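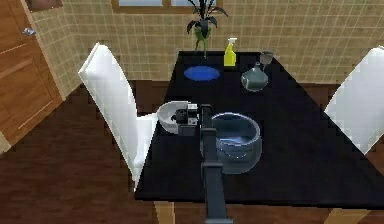

Soup for Whoever Comes In

Teodoro Collado opened his lunch counter on Perno Street with two burners and one recipe. The burners have been replaced. The recipe, a white bean soup with cabbage and smoked paprika, is still on the board every day but Thursday, when he makes lentil.

"My mother made it thicker," he said. "She cooked for field hands and they wanted it to stand up on the spoon. People here are going back to a desk."

Collado cooked for a hospital in Urness before going out on his own. He liked the hours and disliked the menus, which were set a season ahead. "In September you already knew what you were serving in the snow," he said.

He soaks the beans overnight and salts the water, something he used to argue about with other cooks. He no longer argues. The cabbage goes in late so it keeps some bite.

The slowest part of the business was the lease. The Jakubowski building had no vent hood, and it took him 2 tries to get a permit. He paid for the hood by selling his truck.

Asked if he would open a second place, he shook his head. "I'd have to hire somebody to make the soup, and then I'd be standing there watching them make it."

The counter is at 301 Perno Street and closes when the pot is empty, usually by two.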